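Foro Rivadeneira > Entrenamiento y lesiones > Cadencia y carga tibial

Plantillas, cadencia y periostitis: ¿qué cambiar primero?

ffarias_722
Corro unos 1000 metros de calentamiento y el dolor en el borde interno de la tibia aparece siempre en el mismo punto, en torno al tercio inferior. Volumen estable desde julio. Cadencia media de 162 a ritmo suave. En la tienda me recomiendan las plantillas Skornum de arco medio; el fisio me habla de subir la cadencia un cinco por ciento y dejar el calzado como está. No quiero tocar las dos variables a la vez. ¿Por cuál empezaríais?
Facundo Farías

tibial_posterior
Cadencia. Con el mismo ritmo y más pasos, la zancada se acorta y suele bajar la carga por apoyo. El coste es una frecuencia cardiaca algo más alta las primeras semanas. Metrónomo en tramos de dos minutos, no toda la sesión.

Ververidis
Discrepo en parte. Si el dolor tiene un punto fijo y localizado, lo primero es descartar una reacción de estrés. Presiona con el dedo: si duele en una zona muy pequeña del hueso, para y pide cita. Si duele a lo largo de varios centímetros, es más compatible con periostitis y se puede discutir lo de la cadencia.
Stavros Ververidis

ffarias_722
Duele en una franja larga, unos cuatro dedos. Descartado lo otro por el fisio. 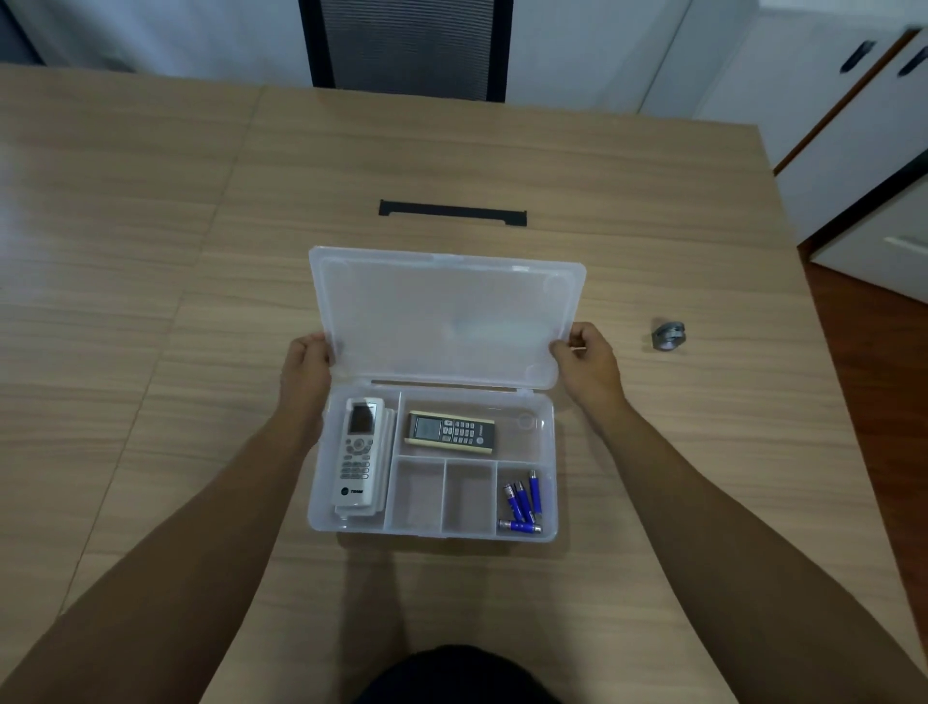 mediofondo_sur
Yo probaría las plantillas, pero con registro. Anota dolor de 0 a 10 al empezar, al acabar y a la mañana siguiente, siempre con el mismo par de zapatillas. Guarda también las cuñas y los recortes separados por altura, en una caja de plástico con divisiones como la de la foto: los tres huecos pequeños para las cuñas, el largo de la izquierda para las tiras de fieltro. Mezclar alturas entre pie derecho e izquierdo es un error muy común y arruina cualquier comparación.

tibial_posterior
El registro me parece bien. Las plantillas, no como primer paso. Añaden una variable que tarda semanas en estabilizarse y el usuario ya ha dicho que quiere cambiar una sola cosa.

mediofondo_sur
La cadencia también tarda. Y casi todo el mundo la abandona en cuanto apaga el metrónomo.

Ververidis
Depende de cómo se introduzca. En pista, 2 series semanales a la cadencia nueva y el resto libre – a la tercera semana se revisa la media del reloj. Si no se ha movido, se replantea. Y en paralelo sóleo con carga, rodilla flexionada, que aquí no lo ha mencionado ningún compañero.

ffarias_722
Empiezo por cadencia a 170 y sóleo en días alternos. El calzado sigue igual, las Skomwood de siempre. ¿Superficie?

tibial_posterior
La misma que ahora. Si alternas asfalto y tierra, el registro no sirve.

mediofondo_sur
Sigo pensando que con arco caído llegarás a la plantilla igualmente, pero adelante. Sube los datos a la tercera semana.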